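Talk notes: Where the ladle lives
Tarlow home cooks' evening, March 12, 2022

Slide 1 – hello

Say hello, thank Bożena Duda for the tea and for letting me waffle on about kitchen drawers again. I've got 35 minutes and only two photos, so there's loads of room for arguing!

Start with the drawer question. Hands up who has one that won't shut? Mine jammed on a potato masher and I had to get it open with a knitting needle (pause for Ifor, he'll have a story). After that I stopped putting the tall things in drawers at all, and I've been a pot-on-the-counter person ever since.

Slide 2 – the red pot 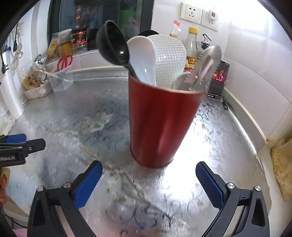 Ladle, spoon, rice paddle and tongs, all in together.

I love this one. It's a bright red holder, standing right out on the steel counter, and you'd find it half asleep. Point out the bumpy rice paddle – rice sticks far less to those than to a smooth one, and if you only buy one thing after tonight, buy that.

Ask the room: heads up or handles up? I'm heads up, always, because I grab by shape. Fraser MacAulay says handles up is cleaner. Let him have his say, but not for long.

My own rule is that if I haven't used it in a month it goes back in the cupboard. Tongs stay. The melon baller went in April and I've not missed it.

Slide 3 – out of the holder and into the pan

So then you're cooking, and where does the ladle go? I've tried spoon rests, saucers, the lid turned upside down... Mostly I do the same as everyone and leave it in the pot. Fine with a deep one like the next slide, as long as the handle isn't lying in hot soup. Plastic ones go soft if you forget them, so take it out while things simmer.

Mention the bottles too: vinegar and oil standing by the tiles, within reach. Keep yours back from the flame.
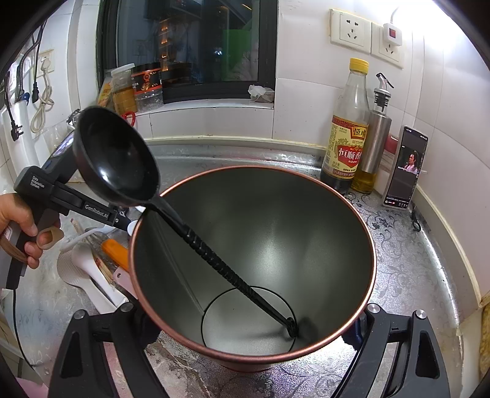 Slide 4 – your turn

Pass the paper round. Everybody draws their own counter and marks where the ladle lives. Swap with a neighbour, then Adanech Adugna reads out the best ones.

If there's time, do the wooden spoon oiling. If not, leave the bottle on the side table and tell people to help themselves. Get the cups back to the hatch before we lock up.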